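March 10, 2023, posted by Zulmira Godinho

Re: open day at Stoltau

> Did anyone make it over? Worth the drive in May, or is it all slides?

Go! I stayed 2 hours and sat through maybe one slide. They let you stand pretty close to the arm, and the folks from Coelho took every question I had (I had 13, sorry). Parking is free but fills up early.

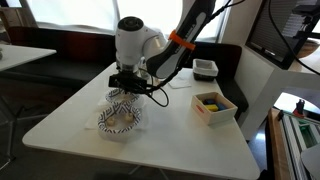

The arm over the two chevron bowls.

I'm up for a carpool in May if somebody else drives.

Zulmira

Last updated: March, list archive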